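双臂装配示教数据采集 图集

整理:Ermira Leka
2025年5月12日

本页汇总 Plomudent 项目在 Ketville 工位的采集画面。任务为小型白色部件的抓取与放置,操作员遥操作,每条示教同步记录固定视角、腕部视角及关节状态。本批共65条,供模仿学习策略训练使用。

一、工位与标定

两台机械臂共用一张黑色台面,背景为绿幕。台面中部放置2×2标记板,用于各相机外参对齐。
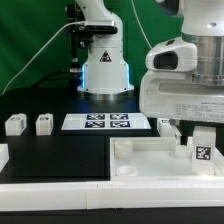

每次开机后重新标定一次,重投影误差超阈值则整批不入库。时间戳以控制器时钟为准,图像流按最近邻对齐,丢帧超过6帧的片段由 Udham 脚本自动剔除。

二、腕部视角

腕部相机主要提供接近阶段的局部信息。夹爪处为半透明方块,顶面带标记,后方是带凹槽的白色结构件。近距离下标记成像偏软,角点检测不稳定,该视角的位姿标签改由正运动学推算。
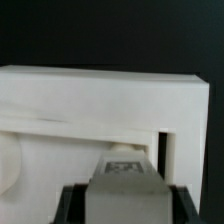 三、固定视角

该视角覆盖方块、标记板和前方的白色浅盒。近侧机械臂占据右侧约三分之一画面,遮挡较重,部分部件只露出局部。标注时被遮挡物体保留编号,可见度单列一个字段,不做补全。
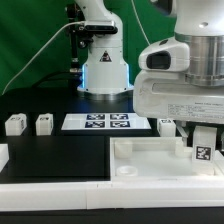
四、数据格式与后续

单条示教存为一个文件,含图像、关节角、夹爪开度和任务文本。失败片段不删除,另加标签。Ivanov 负责的基线训练使用同一划分,验证集固定,12月前不再调整。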